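Notebook > Textile bench > Dye trials > Walnut hull, second batch

Walnut hull on wool, second batch

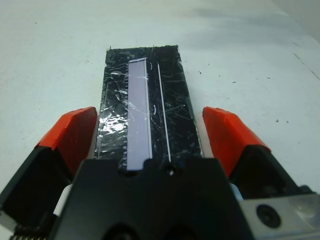 Page last changed: March, 4:40 pm

Picking up from the Prokell yarn. The first batch came out closer to gray than brown and I wanted to know if it was the hulls or the water. Radomír Štěpánek thinks water. He had the same trouble at Zedcombe when they moved off the well and onto the town supply. I am not convinced but it is easy enough to check.

Hulls are from the Akimley sack, the one with the torn label. Soaked overnight in the big enamel pot, lid on. By morning the liquid was very dark and smelled like wet leaves. Strained it through the old curtain and then once more through muslin. There was still some grit at the bottom of the second strain, so the last inch went down the drain.

Yarn: 329 g dry, Prokell two-ply, scoured the day before with the plain soap. Divided into four skeins, tied loosely in figure eights with cotton. Skeins 1 and 2 no mordant. Skeins 3 and 4 alum. Tags are knotted string, one knot for skein 1 and so on. Do not use the paper tags again, they came apart last time and I was guessing by the end.

Skeins 1 and 3 went in the pot with tap water. Skeins 2 and 4 went in the small pot with rainwater from the barrel behind the shed. Same amount of hull liquor in each, measured with the chipped jug. Brought both up slowly and held them just under a simmer. The small pot runs hot on the back burner and I had to keep lifting it off. Should have used the heat spreader. It is on the shelf over the sink now, where it belongs.

Left everything to cool in the pots until after lunch. Rinsed in a bucket, three changes, then a last rinse with a splash of vinegar for 3 and 4 only.

Wet color, for what it is worth:
1 - mid brown, a little flat
2 - mid brown, warmer
3 - darker, slightly red
4 - darkest, close to the Chou sample card

So there is some difference between the waters but it is small, and nothing like the gray of the first batch. My own guess is now the iron ladle. I used it throughout the first time and the steel spoon this time. That would explain the gray better than the town supply does. Radomír still says water.

Skein 4 has one pale patch where the tie was too tight. Retie looser, or move the ties halfway through.

To do:
- look at all of them again dry, by the north window
- cut a short length from each for the light test, half under card
- run one small skein with the iron ladle left in the pot on purpose
- more than 5 liters of liquor left over, in the lidded bucket under the bench. Use it up soon, it grows mold
- ask Chou if they still sell the old sample card, ours is fading
- new rubber gloves, the left one leaks at the thumb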